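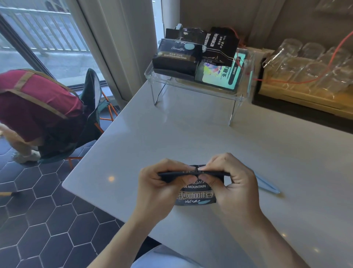
Opening the coffee, one of the recordings from the coffee counter. The blue scoop is waiting on the right.

July 9, 2018

I promised in my last post to write how the collecting is going, and then I did not write for a long time. Sorry for this. The days at the counter are long and in the evening I want only to sleep.

For the readers who are new: in our small group at Tulitz we want to teach a system to do kitchen and counter work by showing it many examples of people doing the same work. My part is the examples. I don't train anything myself, Kiyoshi Sasaki does it, and he tells me when my material is bad. He tells me quite often.

The task of this month is called "prepare coffee" in our list, but we have cut it into 5 smaller tasks, and opening the bag is the one which gives me the most thinking. At the beginning I believed it would be the easy one. You take the bag, you tear it, you finish. But when you look at it slowly, there is a lot inside. Both hands must come together at the top edge, the thumbs and the forefingers meet near the notch, and then they pull in different directions. The fingers hide exactly the place where the interesting thing happens. Kiyoshi asked if people could hold the bag lower so the notch can be seen better. I tried it with Deolinda Prata and she said it feels like opening a bag with somebody else's hands. We stopped with that idea. I prefer examples where people move how they move at home.

Another difficulty is that every bag can be opened only one time. With cups you can repeat the whole afternoon, you put them back and start again. With a sealed bag, after one try it is gone. For a while we closed the opened bags with tape and used them again, but the tape makes a different sound, it bends differently, and people pull more carefully when they know it is tape. I threw away 36 recordings because of this. It was a sad evening, but I think it was right.

Now we have the rule that a sealed bag is used for the tearing, and after it the same bag goes to the scooping task and the folding task. In this way I need less coffee. Still the whole office smells very strong, and Hoi-yan Su, who does not drink coffee, has moved her desk next to the stairs.

I also learned something about the background. In the first week I cleaned the counter before each recording, only the bag and the scoop were allowed to stay. The results looked nice and Kiyoshi was not happy. He wants the other packages on the shelf behind, he wants the cups, he wants people walking and doing their own things in the room. A real counter is never so clean as mine was. So now I leave things how they are, and between the recordings I only change which bag is in front.

We have nearly 100 good examples of the tearing now. I would like to have also more left-handed people, because at the moment there is only me. If somebody near Tulitz is left-handed and has a free afternoon before October, please write me – I can pay with coffee beans, the bags are already open.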